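What Your Kidneys Do

Your body has two kidneys. Each one is a filter. They sit near the back, one on each side of the spine.

Blood carries waste from every part of the body. The kidneys remove it.
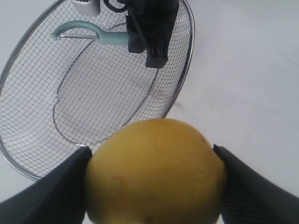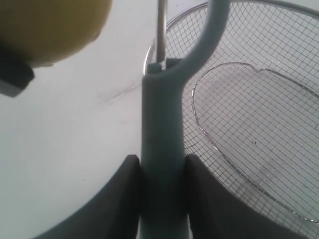
A lemon, then a blue-gray plastic handle.

Blood enters a kidney through an artery – a tube that carries blood away from the heart. Inside are very small filters called nephrons. Water, salt and waste pass through them. Blood cells are too big and stay behind.

The kidney then takes back most of the water. What remains is urine. It drains down a tube to the bladder, which in an adult holds up to 400 milliliters before it feels full.

Word to know
Nephron: one tiny filter in a kidney.

Text: Delali Nutsugah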